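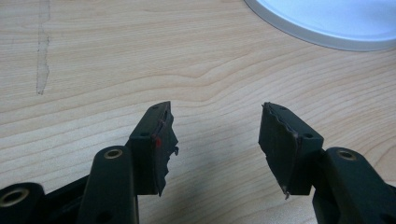 The desks are the part of the Kodikara reading room that has gone best, so I will start there and let the roof wait its turn. When we last reported, the grant had bought us a delivery of furniture and an argument about where to put it. The argument is over. The tops are light-coloured wood, as agreed after a long debate in which dark wood was described as "serious" by people who would not have to dust it, and there is now a good open stretch of bare desk for a reader to spread out on. Anyone who saw the old room, where the desks were a rumour under the parish magazines, will know what it cost us.

Money first, as you asked last time with some firmness. Of this period's furniture and fittings line we have spent £1,533, all of it on desks, chairs and the delivery charge, which Bellov had left off the quote and remembered in time for the invoice. We disputed it and lost. There is £372 left in the line. I would like your permission to move that to lighting, for reasons that will become clear if you ever try to read in the north corner after three in the afternoon.

Chairs. The Cirow chairs came in the wrong height. They were exchanged for Cirow chairs in a different wrong height, and at that point Anoma Wanigasekara found that the legs adjust. The instructions had been inside the seat packaging, which we had thrown away twice. All the chairs now match the desks and we are not discussing it further.

Sorting and shelving. We have catalogued 881 items from the local collection. This is behind the target in the application, which I wrote myself in a hopeful mood. Much of the delay comes from the boxes marked "misc", of which there turned out to be a great many, several containing smaller boxes marked "misc". Maps are finished. Photographs are well under way. The hymn books are waiting for someone to want them.

Clear desks at closing. Our first rule for the new room was that nothing stays on a desk overnight. It was kept perfectly for one evening. We then put a trolley by the door for anything unfinished, and since then the desks have been clear most mornings, while the trolley has become the new parish magazine pile. Anoma empties it on the first morning of the month and leaves notes on the things she finds. Some of the notes are quite sharp.

Still to do before the next report:

- Lighting in the north corner (see request above)
- Felt pads for the chair legs, as the noise on the boards is remarkable
- 4 shelf units from Grisen, ordered, promised for December
- Labels for the map drawers, in one handwriting this time
- The roof

On the roof, the leak is above the stairs and has shown no interest in the books. The surveyor has been and wants to come back with a longer ladder. I will send his figures when I have them, and would suggest sitting down first.

Opening hours stay as they were. If you would like to visit, mornings are best for light, and there will be a desk free for you to put your coat on, though Anoma would rather you used the hooks.

Search this site Enter keywords Go

Last updated: November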